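Sostus: Frequently Asked Questions

Last touched in August. If your question is missing, write to the address at the bottom and we may add it, usually after the third person asks.

What is Sostus?

Sostus is a method for teaching a robot hand where to touch things before it decides how hard to push them. It came out of the Jidstead lab, where we had spent a long time making policies that were excellent at pulling handles and helpless in front of anything without one. Kitchens are full of things without one.

Is it a robot?

No. It is a training recipe and a pile of code. People keep asking what it weighs.

How does it work, in plain words?

There are two parts. The first looks at the head camera view and proposes a contact point, along with which finger should get there. The second moves the arm and hand until that finger arrives, then hands over to a short push or pull routine that watches motor current. The two parts are trained separately and introduced to each other late, like in-laws.

Why train them separately? Isn't end-to-end better?

Sometimes. We ran an end-to-end baseline on the same demonstrations and it did fine on doors it had seen. On new ones it would get the hand near the right place and then push on the flat front of the door with great conviction. Splitting the problem made the failures easier to find, which matters when you are the one who has to find them.

How much data did you use?

3368 demonstrations, all teleoperated. We started with a target of 2000 and discovered that a good many of our early ones taught the robot to hesitate, a habit it picked up from Brahim El Khatib, who ran the first sessions and has asked us to mention that he got better. 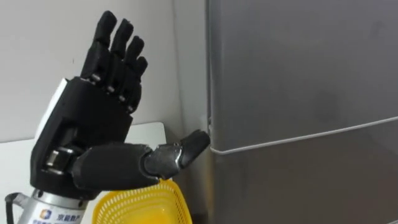
Contact choice is where most of the gain came from. Our older policy treated the hand as one lump and tried to bring the middle of the palm to the target, so it arrived at a door with four fingers in the way and no plan for any of them. Sostus picks a single digit and lets the rest stay out of trouble. With the thumb stretched out sideways and its tip on the edge of the refrigerator, close to the line between the two door sections, the other four can simply point at the ceiling. It looks like a very poor attempt at hitchhiking, and it is the pose the contact model ranks highest for this approach angle.

So does it open refrigerators?

On our test set of 20 unfamiliar doors and drawers, Sostus opened 15. The palm-first policy opened 6. Refrigerators were the hardest group for both, mostly on account of the seal, which gives you nothing at all and then everything at once.

What are the usual failures?

Slipping is first. A smooth fingertip on a smooth edge is an argument physics tends to win. Second is choosing the wrong seam on appliances with more than one door, which the model does with the same confidence score it gives to correct answers. We report this in the paper under "calibration" and would like it to be read in a forgiving mood.

Does it need touch sensors?

No. Motor current only. Tactile sensing would probably help with the slipping, and we will get to it when somebody funds it.

Will it run on my hand?

If your hand has 5 digits and you can command the joints individually, probably, with retraining of the second part. The contact model transfers better than we expected. Two-finger grippers work in principle, though the question of which finger to use becomes less interesting.

What is Pan, and do I need it?

Pan is our teleoperation logger. You need it only to record new demonstrations. It saves everything, including the parts where the operator says something regrettable, so switch off audio in the settings.

How is this different from Nusmont?

Nusmont was our earlier project on grasping loose objects. It shares the camera calibration code and one stubborn bug in the timestamps. Nothing else carries over, and checkpoints from one will not load in the other. You will get an error message that blames you. Ignore its tone.

Can I get the code?

Code and trained weights are on the Jidstead downloads page, free for research use. The demonstrations are being cleaned up and will follow.

Who do I write to?

sostus at the Jidstead mail domain. Please include your config file. Brahim reads these in the morning and answers in the afternoon.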